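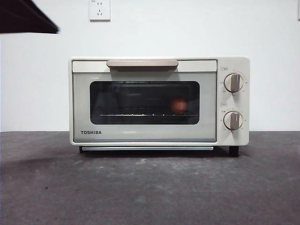 Toaster oven station, fixed camera view.

Software Review: Otano Task Planning and Perception Suite (Starcombe)

Prepared by Araceli Rivas for the Shared Manipulation Laboratory, Nikolaidis Building

Summary rating: Recommended, with conditions
License reviewed: Site license, academic
Modules reviewed: Perception, Planner, Controller Bridge, Run Review

Scope

The Laboratory was asked to assess Otano as a possible replacement for the scripts that individual groups have maintained on their own for several years. The assessment covered tabletop work with household appliances, which accounts for most of the current booking hours. Mobile bases and two-arm work were outside the scope, and readers with an interest in either should not draw conclusions from this report.

The evaluation ran through June and produced 1,342 logged runs. Of these, 413 involved the toaster oven station. The remainder were divided among drawers, jars and a set of plain blocks used for calibration. Most of the comments below concern the oven, which proved the most demanding of the objects and the one on which the modules differed most in quality.

Installation and Setup

Installation is straightforward on a supported workstation. The installer checks the graphics driver, the network interface and the arm firmware before copying any files, and it stops with a clear message if one of them is out of range. Our first attempt stopped at the firmware check. After the update, a second attempt finished without further action.

Camera calibration is handled by a guided routine. The operator places the printed board at a series of poses, and the software reports the remaining error for each camera and for the pair. The routine is slower than the one supplied with Flasico, which the Laboratory reviewed previously, but its results held up better over the course of the month. Only one recalibration was needed, following a change of camera mount.

The setup documentation is complete and written in plain language. One chapter, on user permissions, still refers to menus from an earlier release. Starcombe has been told of this.

Perception

Otano builds its model of the workspace from a fixed camera and a camera on the wrist. Each view is segmented separately, and the two results are then merged into a single list of objects and parts. Parts matter a great deal here. An oven is of little use to a planner as one solid box; the handle, the door, the window and the knobs must each be found and given a type of motion.

On the oven, part detection was strong. The handle is a muted tan bar against a cream body, and it was labeled correctly from the fixed view in the great majority of runs. The two knobs on the right-hand panel were found with similar reliability. Each has a raised grip bar across its face, and the software reads the angle of that bar as the knob position. This reading is good enough to start a turn. It should not be treated as a measurement of temperature or time, and the manual says so.

Text on the appliance is handled less well. The brand name in the lower left of the door, TOSHIBA, was returned correctly from the fixed camera. The small labels above the knobs were returned as unknown text in nearly 200 runs and as nonsense in several others. Operators who need a dial identified should enter the label by hand in the part editor, where it is stored with the object and reused.

The weakest area is anything behind glass. The oven held a round orange-red item on its wire rack, a simple enough target to the human eye. Otano found it in most fixed-camera frames but placed it poorly in depth, and reflections on the window sometimes led it to report a second object floating in front of the door. The confidence score did drop in those cases, and a careful operator would notice. A careless one would not, as the default display rounds the score to a single digit. We suggest that every group change this setting on first use.

Planning

The Planner accepts a goal in a short structured form and returns a sequence of steps, each with a list of conditions that must hold before and after. For the oven, a typical goal names the door state and the place where the contents should end up. The Planner then proposes an approach to the handle, a pull along an arc, a release, a second approach and so on. Steps may be reordered by the user, and the software will refuse an order that breaks a condition.

This refusal is one of the better features of the product. The message names the condition, the step that needs it and the step that would undo it. Junior members of the Laboratory were able to correct their own plans with little help. Under our previous scripts the same faults tended to come to light only when the arm was already in motion.

Planning time was acceptable. Simple goals were returned almost at once. Goals that combined a door and a knob took longer, and the Planner gives no sign of progress while it works. A user who assumes that it has stalled and presses Cancel will lose the partial search. A progress bar has been requested. 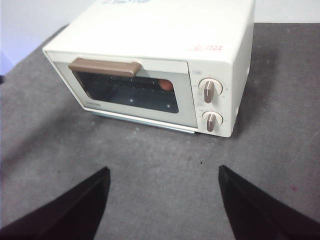 Wrist camera view of the oven, gripper fingers open.

Wrist View and Alignment

The wrist camera is where Otano sets itself apart from the other products we have reviewed. The view from above takes in the handle, the glass, both knobs and part of the top panel, with both fingers visible low in the picture. The software keeps a model of the fingers and draws the line along which they would close. During an approach this line is updated continuously, and the operator may hold, nudge or abandon the motion from the same window.

The overlay is clear and uncluttered. Dark fingers against a gray speckled table could have been a difficult case, yet the outline of each finger stayed in place even when the surface behind it was in shadow. Small marks on the table were ignored under the default filter. When the filter was turned off, those same marks were listed as possible objects, and we see no reason for most users to do this.

Two matters need attention. The first concerns the handle, which overlaps the upper edge of the window when seen from above. The orange item inside the oven can then appear next to the handle or partly behind it. With part tracking set to Automatic, the software at times joined the two into one region and moved its proposed grasp to the right. Locking the handle as a rigid part before the approach prevented the error in every later run. Starcombe should consider making this the default for hinged doors.

The second concerns the merging of views. When the fixed and wrist cameras disagree about a part, Otano favors whichever has the higher score and discards the other. It would be helpful to keep both, at least in the record.

Controller Bridge

The Bridge passes planned motions to the arm and returns force and position data. Its limits are set per part, so a gentle limit may be placed on a knob and a firmer one on a door. Limits are saved with the object file and travel with it between workstations, which groups sharing equipment will appreciate.

We recorded 23 stops by the Bridge during the evaluation. All were logged with the limit that had been reached. Aurelio Echevarría, who supervises arm safety in the Laboratory, went through the full set of records and judged the stops to be appropriate. He did object to the restart procedure. After a stop, a single confirmation is enough to resume, and the confirmation button appears in the same place as the one used to dismiss routine notices. Until this is changed, our local rule will be that an operator returns the arm to its rest pose and plans again.

Run Review

Each run is saved with both camera views, the plan, the force trace and any operator notes. Playback is smooth, and the views remain in step with each other. Searching is fast. Notes may be tagged, although the list of tags cannot be shared between users in this release - a curious gap in a product sold for team use.

Export works in the common open formats. File sizes are large, and groups should plan their storage before turning on full-rate recording.

Support and Cost

Starcombe answered written questions promptly during the evaluation, and the answers were specific. One fault in the part editor was corrected by a patch while our work was still under way. Telephone support is offered at a higher license tier and was not tested.

The academic site license is priced above Flasico. For a group that works only with loose objects on an open table, the difference is hard to justify, and Flasico remains a sound choice. For work with doors, knobs and drawers, the part model and the wrist overlay are worth the additional cost.

Recommendation

The Laboratory recommends adoption of Otano for appliance work under the following conditions.

Confidence scores are to be shown in full on all workstations.
Handles on hinged doors are to be locked as rigid parts before any approach.
Objects behind glass are to be confirmed by the operator before a plan is accepted.
After any stop by the Bridge, the arm is to be returned to its rest pose and the plan rebuilt.

Groups wishing to move existing work to Otano should send a list of their objects and current scripts to Araceli Rivas. Object files for the oven, including the part labels and force limits used in this review, are available on the shared drive.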